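Rooms People Walk Past: A Report on Room 402
Meenakshi Kandasamy and Debora Bianchini, 10/8/25

For our project we picked a plain room and tried to work out why it feels the way it does. We must have spent over 21 hours in there, which our families found very funny, but we grew fond of the place – even the chilly corner!
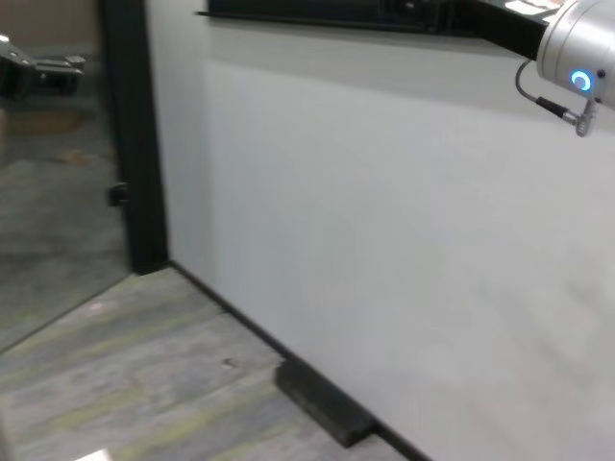 Figure 1. White wall, black baseboard and the glass panel on the left.

What we liked best was how the black lines hold all that white together. The glass helps too, letting you see through to the gray carpet on the other side, so the wall never feels like a dead end. Debora wanted to paint it a warm yellow back in June, but I talked her out of it, and our final plan only adds a bench and 2 floor lamps.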